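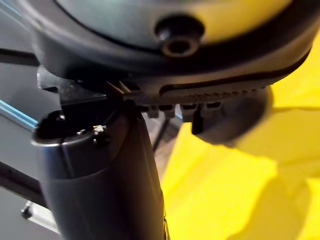 Woltstead Football 3: what we know so far

1/ Bozsik put out the first proper details on Woltstead Football 3 this morning. It comes out in August on PC and both current consoles. No version for older machines this time.

2/ The cover goes to Dzintra Kalniņš, the Skanesham captain. She is the first goalkeeper to get it. The first two games had strikers.

3/ Career mode now starts in the lower divisions. You pick from 34 clubs, and Skatby is one of them, which will please the people who have been asking on the forum since the first game.

4/ Transfers work differently. Each club has a wage limit, and you can't go over it by selling a player later in the window. You have to clear the space first. I got caught out by this twice in the preview build.

5/ Online leagues hold up to 16 players. The last game stopped at eight. You can set your own match length, and the host can swap in the computer for anyone who drops out – no more forfeits for a bad connection.

6/ Goalkeeping has had the most work. You can now set where the keeper stands for corners and free kicks before the ball is played. Long throws are a separate button. Diving early still gets you punished.

7/ What's missing: weather is still picked before kickoff and doesn't change during the match. Commentary is English only at launch. There is no stadium editor.

8/ A closed test opens next month with 2,000 places. Of those, 1,000 are held for people who own the second game, so check that your account is linked before you sign up.

9/ Saves from the second game don't carry over. Custom kits do, but only the ones made in the in-game editor – imported badges have to be added again.

10/ Price hasn't been announced. I asked and was told it will come with the next trailer. I'll add it to this thread when it's out.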